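The Cornura Table Cover by Sandach

Wipe-clean cotton blend, hemmed by hand
Colors: Oat, Fern, Brick, Slate
Sizes: Small square, Large square, Long, Round

If you've ever bought a tablecloth you loved and then spent every family dinner quietly worrying about it, you'll understand where the Cornura came from. Our founder, Guangming Dong, grew up in a house where the good cloth came out for holidays and went straight back in the drawer before anybody had finished dessert. He thought that was a shame (so do we!), and when he started Sandach he wanted to make a cover that could stay on the table all week long, through breakfast and homework and a late cup of tea, and still look nice when company came by.

The Cornura is a woven cotton blend with a thin clear coating on the top side. You can feel the weave when you run your hand over it, and it drapes softly at the corners the way a real cloth should - no stiff folds poking out at your knees. The underside is left uncoated so it grips the table a little. It won't slide away when somebody leans over to reach the salt.

We tried a good many coatings before we settled on this one, and I'll spare you most of that story. Some were too shiny, and one smelled like a new shower curtain for weeks. The one we use now comes from Luo, a small mill we've worked with for years, and they were very patient with us while we sent swatch after swatch back in the mail. Jiahui Lu, who runs our sewing room, took the samples home and let her kids at them with grape juice, soy sauce and felt-tip pens. She still has the winning swatch pinned up over her machine.
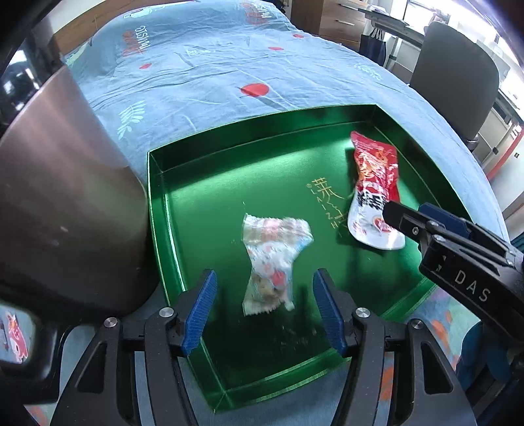
Crumbs and spills come off with a damp cloth and a drop of dish soap. For anything stubborn, like turmeric or red wine, lay a wet cloth over the spot for a few minutes before you wipe, and please don't scrub with the rough side of a sponge. Twice a year or so you can put the whole thing in the washing machine on cold, gentle cycle, with nothing else in the drum. Hang it over a door or a shower rail to dry. Don't put it in the dryer, and don't use bleach. If it comes out of the package with fold lines, just leave it on the table overnight and most of them will relax by morning. You can also iron the underside on low with a towel in between, but take your time with it.

A word about hot dishes. The Cornura is fine with warm plates and mugs, but a pot straight off the stove will mark it, so keep your trivets handy. We like the Zeso cork rounds, which we also carry, and which are big enough for a proper soup pot.

Choosing a size
Measure the top of your table and add the amount you'd like to hang down on each side. The Small square is 50 inches across and suits a table for two or a card table. For a round kitchen table 38 inches across, the same Small square looks lovely with its corners hanging loose, or you can go with the Round if you like a tidier edge. If your table is an odd shape, write to us with the measurements - we cut odd sizes every week and we really do enjoy it.

Good to know
Each cover is cut and hemmed in our own workroom, so please allow a little time before it ships. August is our slow month, and orders tend to go out faster then. Colors can vary slightly from one batch to the next, so if you're planning on two covers for tables that will stand side by side, order them together and mention it in the notes. We'll cut them from the same roll.

We sewed 2,000 of these last year, and the letters and cards that came back with repeat orders are kept in a box by the cutting table. If you have a question that isn't covered on this page, send us a note and one of us will write back.

Free swatches of all four colors are available on request.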